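Sorting small boxes without losing an afternoon

Clear the table first and wipe it down. Keep one open plastic bin for everything that stays. 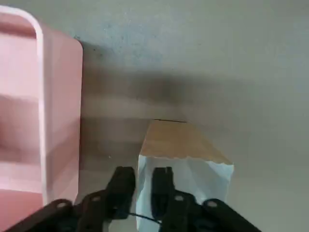

Flatten or keep?

Keep a box only if it closes properly. Anything with soft corners goes to recycling — glue won't save it.

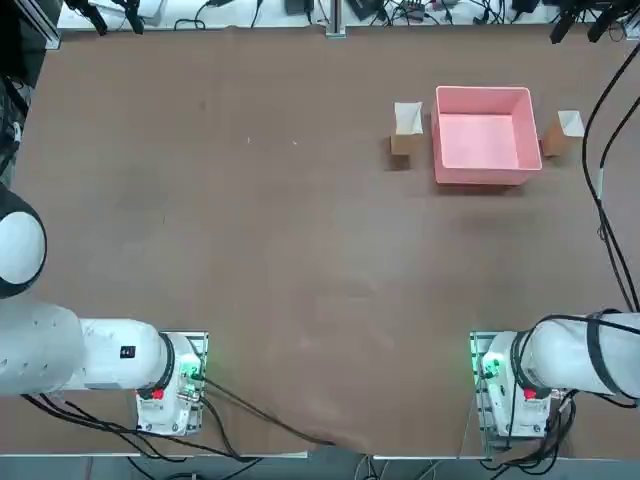
Tissue paper can be smoothed by hand and stored flat between two sheets of card. In February I cut my stack to 36 boxes.
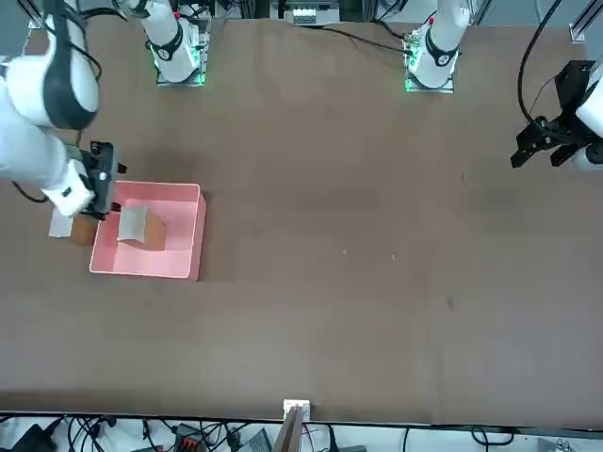
Pink tray and a small cardboard box.

Label the short side.
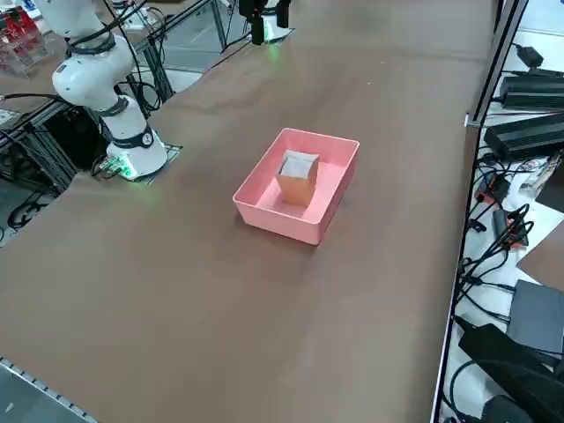

Where should spare boxes be kept?
On a dry shelf, away from the floor.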